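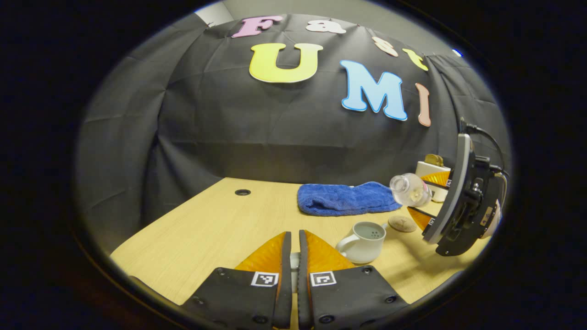
A folded blue towel and a white mug on a wooden table.

Why does a towel dry you?

People say a towel "drinks" water. Does it? A towel has no mouth, so let's be fussy about that word.

Look closely at a terry cloth towel. It is covered in tiny loops of thread. Water clings to the loops and creeps into the small gaps between them. More loops means more places for water to hide.

Now think about a mug. It holds water too, but only the way a bucket does. Tip it over and out it all comes. Tip a damp towel and most of the water stays put.

Some ads say a fluffier towel always dries better. Should you believe that? I wouldn't — not until you've tested it. Brand-new towels can be very fluffy and still push water around, and a few washes often help.

Try it yourself. Put 20 spoonfuls of water in a tray. Lay a towel on top, count to 40, and lift it out. Measure what is left in the tray. Then do it again with a thin dishcloth of the same size. Did the fluffy one win? One try doesn't prove much, so do it 6 times and write down every result, even the ones you don't like.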